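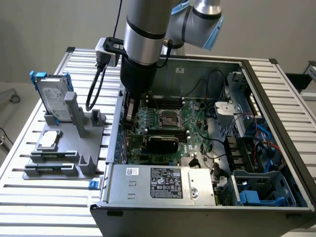 An open desktop tower on its side on a slatted metal worktable.

The Second Owner Is the One Who Needs the Screws

Arguments about the right to repair tend to settle on the first owner. A person buys a machine, the machine fails, and the question is whether that person may open it without losing the warranty. It is a fair question, but it is the easier one. Most of the working life a desktop computer could have lies with its second owner, and almost none of our rules are written with that owner in mind.

I spent 15 years buying and retiring office computers for mid-sized employers, the last of them a freight insurer in Conley. The ordinary replacement cycle there was set by the length of the service contract. When the contract ended, the machines left. Their processors were adequate for the same work on the day they left as on the day before. What had changed was a line in a spreadsheet.

Our last large disposal covered 500 desktops. They went to a refurbisher, Konbridge, under terms that required the storage to be pulled and destroyed. I have no complaint about that clause. My complaint is with what came after. The model we had bought used a power supply with a connector found on no other product line, and a front panel cable with a pin order the maker had never published. A failed supply in a standard tower is a short job with a common part. In these units it meant taking a supply from another unit, so every repair used up a machine that might otherwise have been sold.

The usual defense of proprietary parts is efficiency. A custom supply can be smaller, can run cooler, and can be matched to the board. All of this is true in a laptop, where every fraction of an inch is contested. It is much weaker in a full-size tower, which contains a good deal of air. I have asked sales engineers what the nonstandard connector bought us and was given figures for idle power draw. The saving was real and small. At our electricity rate it would not have covered the cost of one replacement supply over the life of the machine.

A second defense is that buyers do not ask. This one I accept, because I was the buyer. Our purchase forms had fields for memory, storage, display outputs, noise and warranty response time. There was no field for the shape of the power connector, or for whether the board could be mounted in another case. Vendors compete on what is scored, and we scored nothing past the day the contract ended.

The remedy I favor is therefore dull. Large buyers, and public ones in particular, should add three requirements to their desktop specifications. First, the power supply and main board must follow a published mechanical and electrical standard, or the maker must publish the full pinout at the time of sale. Second, firmware locks tied to the original organization must be removable by that organization in bulk, with one documented procedure. Third, the service manual must stay available without a login for 6 years after the last unit ships.

The second item deserves more attention than it gets. A firmware password set by an IT department that has since been reorganized is as final as a crushed board. Loureiro, a smaller reseller that bid on our disposal, priced locked units at scrap value and told us so plainly. I thought the bid was low at the time — it was accurate.

Objections will come from the security side, and they should be heard. A lock that can be removed in bulk can be removed by the wrong person in bulk. The answer is to tie removal to proof of ownership and keep a record of it, as is already done when a fleet is enrolled. Release should be no harder to administer than enrollment.

There is also the matter of cost. Fanitz, the consultancy that reviewed our purchasing rules in May, estimated that standard parts would add 3 percent to the unit price. I think the estimate is high, and I would pay it anyway. Resale value on an unlocked machine with ordinary parts recovers more than that, provided someone remembers to put the resale figure in the same budget as the purchase. In our case the two sat in different departments, and the department that paid for the better machine would never have seen the return.

That accounting split can be corrected without a statute. Until it is, purchasing staff will go on choosing the cheaper unit, and on the numbers in front of them they will be right to.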